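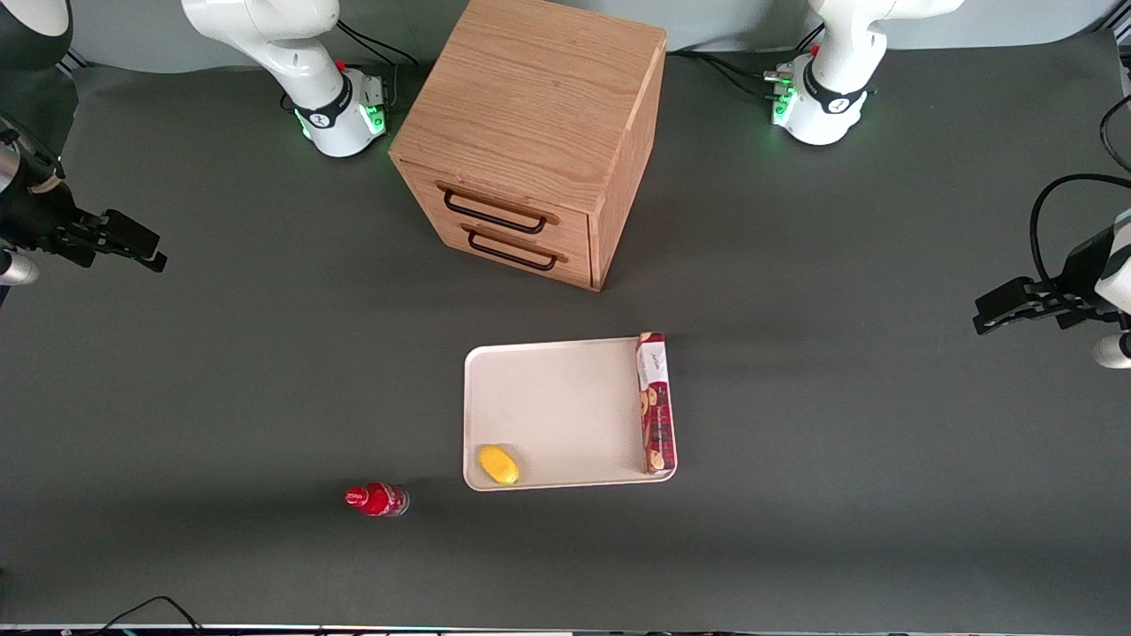 Section 4. Filling and Starting the Hakulmont Room Humidifier

4.1 Before you begin

Read Section 2 (Safety) before filling the unit for the first time. The Hakulmont is intended for indoor use in rooms of up to 770 square feet. It must not be used in a bathroom, a garage or any room in which paint or solvents are stored.

Place the unit on a firm, level surface at least 12 inches from the nearest wall. Do not place it on carpet or directly above a heating vent. The power cord must reach the outlet without an extension cord.

Let the unit stand in the room for 90 minutes before use if it has been stored in an unheated space.

4.2 Filling the tank

1. Turn the control dial to OFF and unplug the unit.
2. Lift the tank straight up by its handle. A small amount of water may drip from the valve.
3. Turn the tank over and unscrew the cap counterclockwise.
4. Fill with cool tap water to the MAX line. Distilled water is recommended in areas with hard water.
5. Replace the cap and tighten it by hand. Check that the rubber seal lies flat in its groove.
6. Turn the tank upright over a sink and hold it there for a few seconds. If water runs steadily from the cap, repeat step 5.
7. Lower the tank onto the base until it rests evenly on both sides.

CAUTION: Do not add oils, salts, perfume or cleaning products to the tank. Damage caused by additives is not covered by the warranty.

CAUTION: Do not carry the unit with the tank in place.

4.3 First start

1. Plug the unit in. The power light shows amber.
2. Turn the dial to LOW. The light changes to green and the fan starts.
3. Leave the dial at LOW for the first full tank – the wick needs this time to soak evenly.
4. Set the dial to the level you require.

Note: A faint smell during the first hour of use is normal. If it continues after the second tank, see Section 7.

Note: The unit switches off when the tank is empty. The light returns to amber. Refill as described in 4.2.

4.4 Wick filter

The filter is rated for 200 hours in hard-water areas. Units sold with the long-life filter (marked Ekent on the end cap) follow the schedule in Section 6. The fan motor is rated for 4,000 hours and has no parts that the user can service.

Record the date of each filter change on the label inside the rear door. Replacement filters may be ordered from Civar using the part number printed on the same label.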